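階段のある机の上 ― 共用おやつ棚、二年目の近況

ひだまり通信をお読みのみなさま、こんにちは。編集係です。先月号で「次回は共用棚の話を書きます」と予告したところ、反応が6件もありました。防災訓練の特集には1件も来なかったのに、です。非常食より、今すぐ食べられるものの方が関心を集めるのは、まあ、わからなくもありません。

ご存じない方のために書いておくと、共用棚というのは、二階の談話室の奥、茶色い机の上にある例の一角のことです。会社の備品としては「来客用茶菓スペース」という立派な名前で登録されていますが、その名前で呼んでいる人に会ったことがありません。来客が立ち寄ったところも、まだ見ていません。お客様はたいてい一階で用事を済ませて帰られます。

始まりは昨年の11月でした。出張に行った人が土産を買ってくる。配る。余る。余ったものを談話室の机に置く。置いた人は善意のつもりですが、見る側からすると、机の真ん中に開けかけの箱がぽつんとあるわけで、これが食べていいものなのか、誰かが置き忘れたものなのか、判断がつきません。遠慮深い職場ですから、判断がつかないものには手を出さない。そうして土産は机の上で年を越します。年明けに発掘された饅頭については、当時の号に詳しく書いたので繰り返しません。

そこで登場したのが「Softić」です。名前の由来は長くなるので省きますが、要するに机の上を片づけるための小さな社内企画で、最初の企画書は紙一枚、そのうち半分が余白でした。中身は三つだけです。置いてよい場所を決める。置いたら食べてよいことにする。箱は倒さずに置く。三つめだけ妙に具体的なのは、企画を書いた人が直前に金平糖を床にまいたからだと聞いています。

最初の数か月は、籠を使いました。大きめの籠をひとつ置き、そこへ何でも入れてよい、という方式です。結果はご想像のとおりで、上に入れたものだけが減り、下に入ったものは地層になりました。底の方には煎餅がいて、上から次々と積まれるうちに、煎餅だったものになりました。籠を持ち上げると粉の音がする、という報告が来たのが春先です。

次に試したのは平らな盆でした。盆は正直です。置いたものがそのまま見えます。ただ、見えすぎるという苦情もありました。残りひとつになった途端、誰も取らなくなるのです。籠のときは手探りで最後のひとつを引き当てても気づかないふりができましたが、盆の上のひとつは堂々と「最後のひとつ」で、取れば全員に知れます。談話室で最後の羊羹が三日間にらまれ続けた件は、いまも一部で語り草です。

そして現在の主役が、透明なアクリルのひな壇です。段になっていて、奥へ行くほど高くなる、化粧品売り場や模型好きの部屋で見かけるあれです。倉庫の整理をしていたHudley班が、展示会の片づけ荷物の中から見つけてきました。何を飾っていたものかは記録にありません。私たちの部署の展示品は大きなパネルばかりだったはずで、ひな壇に載る大きさのものを出展した覚えのある人がいないのです。ともかく洗って、拭いて、机に載せました。

これが意外に具合がいいのです。奥のものは高く、手前のものは低い。前の箱が後ろの箱を隠さない。たったそれだけのことですが、籠と盆で半年以上を費やした私たちには、文明の光のように見えました。文房具店に行けば普通に売っていると指摘されましたが、感動しているときにそういうことを言うのはよくないと思います。

さて、ひな壇が来てからというもの、新しい問題が持ち上がりました。段の格付けです。

人は段を見ると序列を考えます。誰が決めたわけでもないのに、いちばん上の段には「いいもの」が載るようになりました。海外土産、箱の立派なもの、名前を聞いたことがあるもの。中段はその次。下段には、いただいたけれども味の見当がつかないものや、形が段に合わないものが行きます。先日、ある方が地元の豆菓子を持ってきて、しばらく机の前で迷った末、自分で下段に置いて立ち去りました。謙遜というものを家具で表現する姿を初めて見ました。あの豆菓子はとてもおいしかったので、次は堂々と上に置いてください。

一方で、上段の座を長く守っているのがチョコレートバーです。はっきり申し上げて、これは近所の店で買えるものです。土産でもなければ限定品でもありません。それがどういうわけか最上段にいて、しかもなくなると翌日にはまた新しいのが載っている。補充しているのは誰なのか、編集係は把握していません。把握しようとも思いません。供給が止まると困るからです。

丸いものの扱いも悩みの種です。箱は段に素直に収まりますが、丸い容器は立てれば場所を取り、寝かせれば転がる可能性を秘めています。段の奥行きは平たい箱を前提に作られているらしく、丸い缶を置くと、なんとなく居心地が悪そうに見えます。缶そのものは、開けるときの音がよいという理由で根強い支持があります。会議中に談話室から缶の開く音がすると、会議の後半が急に早く進むという効果も確認されています。

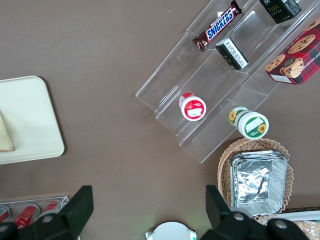
共用棚の近影。最上段にスニッカーズ、赤いタータンチェックのクッキー箱も上の方の段に。緑と白の丸い容器は最下段で横になっています。

さて、春に行ったアンケートの結果も載せておきます。回答は78通でした。社内アンケートとしては記録的な数字で、健康診断の日程希望調査を大きく上回っています。「ひな壇を続けてほしい」が多数だったのは予想どおりとして、自由記述欄が充実していました。いくつか抜き出します。

「段が見えないので、置いたつもりが置けていないことがある」
透明であることの宿命です。縁が光って見える角度を探してください。窓側から近づくと多少ましです。

「甘いものばかりなので塩気がほしい」
まったく同感です。ただし棚は注文を受け付ける仕組みになっていません。塩気のほしい方は、塩気のあるものを持ってきてください。

「小さい箱が段をまたいで斜めになっているのが気になる」
気になる方が直してください。これまでの観察では、気になる方が直し、気にならない方が取り、また斜めになる、という循環で棚の秩序は保たれています。

「外国語の箱の中身がわからない」
外箱の裏の細かい字を読むと、たいてい書いてあります。読めない言語の場合は、読める人を探すか、勇気を出すかです。アレルギーのある方はもちろん前者でお願いします。これは冗談抜きで、わからないものは食べないでください。

「ひな祭りの時期は人形を飾ってはどうか」
お菓子の行き場がなくなるので見送ります。

なお、アンケートの設問に「あなたは最後のひとつを取れますか」という項目を入れたところ、「取れる」と答えたのは8名でした。この8名には、棚の円滑な運営のために今後もご活躍いただきたいと思います。無記名でしたので、どなたかは存じません。名乗り出ていただく必要もありません。黙って取ってください。

費用のことも少し。棚の運営にかかったお金は、この一年で、滑り止めのシートと拭き取り用の布だけです。ひな壇は前述のとおり倉庫から出てきましたし、お菓子は持ち寄りです。予算書には「茶菓スペース維持費」として欄が設けてあり、担当部署から「本当にこれだけですか」と確認が来ました。本当にこれだけです。滑り止めは50センチ幅のものを買って切って使いました。切れ端が余っていますので、引き出しの中で筆記具が暴れている方に差し上げます。

Telteoの打ち合わせで二階を使うみなさんには、ひとつお願いがあります。打ち合わせ用の菓子と共用棚の菓子が混ざる事例が続いています。棚に載せた時点で、それは共用の菓子です。打ち合わせの開始前に「一時的に」載せたものが、開始時刻には存在しなかったという訴えを複数いただきましたが、棚の規則に「一時的に」という概念はありません。載せたら終わりです。守りたいものは鞄の中に入れておいてください。

逆に、Mestanuraの見学から戻ったみなさん、いつも大量のお土産をありがとうございます。ありがたいのですが、全部を一度にひな壇へ載せると、前の段のものが後ろの段のものを完全に隠し、私たちは籠の時代に逆戻りします。半分は下の戸棚へ。戸棚の右側を空けてあります。左側は茶葉の領土なので侵入しないでください。茶葉の側はこの点について大変神経質です。

最後に、今後の予定と規則の確認です。新しく配属された方が増えたので、古株の方も一緒に読み直してください。

置くとき
個包装のものに限ります。切り分けが必要な菓子は、切ってから談話室の机で配ってください。棚に包丁を添えるのはやめてください。一度ありました。
賞味期限が外から読める向きに置くと親切です。読めない向きに置いてあっても怒られはしませんが、誰かが必ず回して読みます。
冷蔵品は冷蔵庫へ。生クリームは段の上で長生きできません。

取るとき
おひとつずつどうぞ。二つめは、ほかの人が来たあとに。
空になった箱は、空にした人が畳みます。中身のない箱が棚に残っているのは、期待させるぶん罪が重いと考えられています。
缶の蓋は、閉めてください。押してきちんと止まるところまでです。載せただけの蓋は、閉めたうちに入りません。

掃除
アクリルの段は、やわらかい布で水拭きのあと乾拭きです。ざらざらした紙で拭くと細かい傷が入り、せっかくの透明が曇ります。端の方にすでに一本、長い傷があります。拭いた方は心当たりがあるはずですが、追及はしません。
机の方は普通の台ふきで結構です。茶色い机は粉が目立たないという長所があり、これは同時に短所でもあります。

次の大掃除は11月に予定しています。棚のものを一度すべて下ろし、期限を見て、段を洗い、戻します。下ろしているあいだ菓子は会議用の長机に並べますので、その時間に通りかかった方が手伝ってくださるのは歓迎です。手伝わずに長机だけを見ていく方がいることも、昨年の経験から承知しています。

下段に置く人が増えすぎて上段が空くという、控えめな人の多い職場ならではの現象についても、そのとき話し合います。段の入れ替え制を提案する声があり、編集係としては反対しませんが、チョコレートバーを最上段から動かすことについては強い抵抗が予想されます。

ご意見は談話室の入口の箱へどうぞ。菓子の空き箱を使っているので間違えやすいのですが、投入口が開けてある方がご意見箱です。前回は中から紙片に混じって飴がひとつ出てきました。賛成票として数えました。

2026年9月4日　ひだまり通信　編集係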